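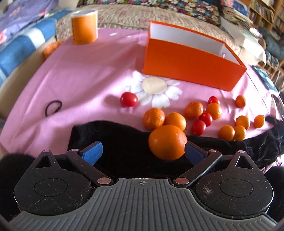
Fig. 3 – Large orange, peel on.

Section 3. First use and drying fruit

Applies to the Kubiak countertop dryer, all colors. If yours has the older dial with no light, same steps, just skip anything about the light. Revised 26 Oct 2025.

Before you plug in

1. Take everything out of the box. Trays, base, lid, mesh liners, drip sheet. Liners are rolled up inside the lid, easy to miss.
2. Peel off all the clear film. Underside of the base too.
3. Wash trays and liners in warm soapy water. Rinse, dry completely. Base and lid get a damp cloth only.
4. Pick a spot. Flat, hard counter, a hand's width clear on every side. Not under a cabinet if you can help it – the air coming out the top is warm and damp.
5. Plug straight into a wall outlet. The dryer draws 500 watts.

CAUTION: Never put the base in water or in the dishwasher. If water gets in the fan opening, unplug and do not use. Call Ostedley support.

Burn-off run

Do this once, no food inside.

1. Stack the empty trays on the base. Lid on.
2. Turn the dial to HIGH. Light comes on, fan starts.
3. Run for 10 minutes with a window open. A slight smell is normal.
4. Turn to OFF, let it cool, wipe the trays again.

No fan noise? Check that the bottom tray is seated. There is a small switch under the rim and it has to be pressed down all the way.

Citrus slices

Good one to start with. Hard to ruin and the kitchen smells nice.

1. Wash the fruit well, peel stays on. Scrub with a brush if it feels waxy.
2. Dry with a towel.
3. Cut off both ends until you see flesh. Save the ends for tea or throw away.
4. Slice across. Aim for the thickness of a pencil, and keep them all the same. Thin ones go brown while the thick ones are still sticky.
5. Pick out seeds with the tip of a knife.
6. Blot both sides on a paper towel. Makes a big difference to drying time.
7. Lay on the mesh liners in one layer. Edges can be close, not overlapping.
8. Drip sheet goes on the bottom tray, under everything. Don't cover the center hole.
9. Lid on, dial to MED, vent fully open.
10. Swap the trays top to bottom halfway thru. Flip any slices that are sticking.
11. Leave overnight. Start checking in the morning.

Big oranges take a good deal longer than lemons or limes. Don't mix them on one tray, put the small fruit on top and pull that tray when its ready.

NOTE: Blood oranges darken a lot. Use LOW if you want to keep the color.

How to tell when they're done

Take one slice out and let it cool on the counter first – warm slices always feel soft. Then bend it. Snaps or cracks = done. Bends and feels tacky in the middle = not done, back in with it. Check a slice from more than one tray.

For decorations (wreaths, garlands, gift tags) they need to be fully crisp. For snacks or baking a little bend is fine, but keep those in the fridge and use them up first.

Storing

1. Turn the dial to OFF and leave the slices on the trays until cool.
2. Pack in a glass jar with a tight lid, not too full.
3. Shake the jar once a day for the first week. Slices clumping or fog on the glass means they need more time in the dryer.
4. Any mold, throw out the whole jar.
5. Label it. Keep in a dark cupboard.

Cleaning after fruit

Sugar sets hard. Soak the trays and liners right away in warm water, then a soft brush. No steel wool. The mesh liners can be bent to pop off stuck bits, but don't fold them flat.

CAUTION: Unplug before wiping the base. Let it cool.

Replacement liners are part no. 246, sold in packs. Siltov sheets also fit if you trim the corners and cut out the center hole. Do not use wax paper or foil, both block the air.

Quick fixes

Slices brown at the edges: dial too high, or cut too thin. Go down one setting.
Top tray still wet: vent closed, or too many trays. Open the vent, take a tray out.
Juice on the base: drip sheet missing or in crooked. Unplug, wipe, put it back.
Rattling: lid not seated. Give it a quarter turn.
Light on, no heat: unplug, wait until cool, try agian. Still nothing, see Warranty.

For apples, pears and tomatoes go to the next section. Herbs are in the Onetti recipe booklet that came in the box.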